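Shelf Assemblers and Finishers, Bonsu Workshop (part-time and full-time)

Granero builds low shelving and storage furniture for classrooms, entryways and small apartments. We are hiring for our Bonsu workshop, where the open-compartment shelves are put together, checked and packed for delivery. There are 2 openings, one part-time and one full-time. Both start in January.

About the work

Most of your day will be spent on the long, low shelves. These are divided by upright partitions into open compartments with no doors and no drawers. The most common order is the four-compartment unit in unfinished pine. You will work from a cut list, dry-fit the partitions, glue and clamp, then sand the edges that hands will touch. Boards are sorted before assembly. Sound knots are fine and our customers expect them. Loose knots and split ends go back to the rack.

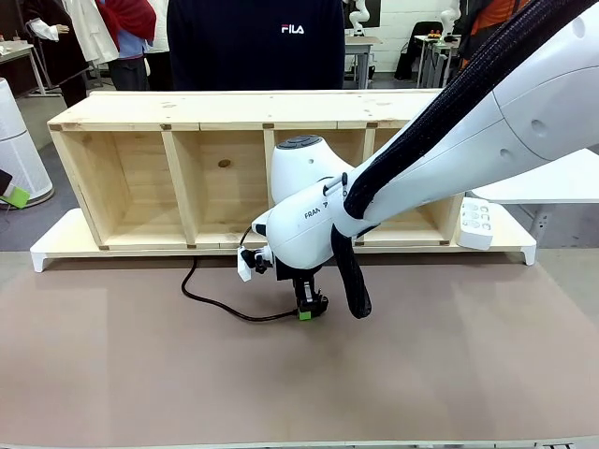
Four-compartment shelf in unfinished pine, on a white base.

You will also:

- check that partitions are square and that the shelf sits level
- fit bases and feet when the order calls for them
- wipe down, wrap and label finished pieces
- sweep your own area at the end of the shift
- go out with the delivery van now and then to help carry and place furniture

Orders come mainly from schools and day care centers in Bonsu and Bimunden. The busy stretch is late summer, and time off in August is limited. Last year we delivered more than 2000 shelves, and we expect a similar number this year.

What we are looking for

You should be comfortable with a tape measure, a square, clamps and a random orbit sander. Experience in a wood shop is useful but we will train someone who is careful and shows up on time. You need to be able to lift your end of a long piece of furniture and stand for most of a shift. A driver's license is a plus for the full-time position and is not needed for the part-time one.

You should be able to read a simple drawing and write a clear note when something is wrong with a piece. Much of the job is looking closely at wood from several sides, including from above, where a partition that leans a little is easiest to spot.
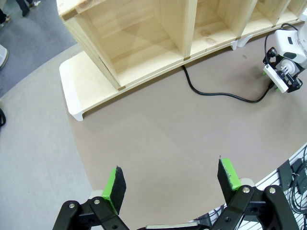 If a partition is out of line, you pull it and do it over before the glue sets. We would sooner ship a day late than send out a shelf that rocks. New hires work next to an experienced assembler until they can do a unit from start to finish without help.

Hours and pay

The full-time shift starts at 9 in the morning, Monday to Friday, with a paid lunch break. Part-time hours are mornings only and can be arranged around school or another job. Pay depends on experience and will be discussed at the interview. After your trial period you receive a yearly allowance of $100 for work shoes. Gloves, hearing protection and dust masks are supplied. Staff can buy seconds and offcuts at cost.

How to apply

Send a short letter and a list of your past jobs to the Granero office in Bonsu, or drop them off at the front desk. Please say which position you want and when you could start. Photos of things you have built are welcome, including home projects. Applicants we want to meet will be invited to the workshop on a Tuesday for a conversation and a short practical test, which is paid.

The workshop is a short walk from the Grolum bus stop. Parking is behind the building.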